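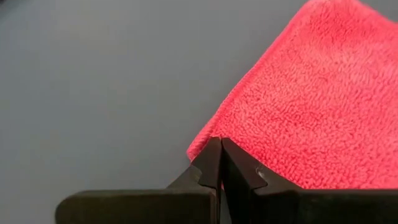 I hate folding towels. I have hated it since my first Saturday job, in the linen room of a seaside hotel, where I was paid to do it for six hours at a stretch. So when Velero, a small robotics firm in Darkunville, asked if I'd like to come and see whether a machine could take the job off my hands, I was on the train before I'd finished reading the email (well, nearly).

The unit is behind a tyre place and smells faintly of it. Jamie Lockwood, who runs the folding project, made me a very strong tea and warned me not to expect much before lunch.

"Everyone wants to see the folded pile," he said. "Most of our work is getting hold of the thing in the first place."

I'd never given that a thought. You and I just grab a towel, don't we? We pinch a corner, feel whether we've got one layer or two, give it a shake and get on with it. A gripper with two hard fingers can't feel much at all, so it has to work out from its camera where the corner is, which way it points and how low to go. Too high and it closes on air. Too low and it bumps the table. Fluffy cloth is worse again, as the edge is soft and round and never sits quite the same way twice.

I watched for most of the morning and I'm afraid I started cheering. When the fingers caught a corner and lifted, I clapped! When they missed, the arm backed off and had another go, with none of the swearing I'd have brought to it.

Jamie's log for the month so far showed 473 attempts at a first grab, 242 of them good. Just over half, then. My old supervisor at the hotel would have had words.

Xiomara Esposito is more hopeful than I am. She manages the laundry at Mathebula, which washes for gyms and hairdressers, and she told me her team gets through 1,610 towels on a busy day. She doesn't want a robot that folds beautifully. She wants one that can pull a single towel out of a heap and lay it flat, all night long, so that her people can do the rest in the morning. Velero hopes to put an arm in her back room in March and see how it gets on.

And at home? I asked Jamie when I could have one next to my airing cupboard, and he laughed for rather a long time. My kitchen table has post on it, and usually a cat. His has a towel.

I did the ironing when I got in.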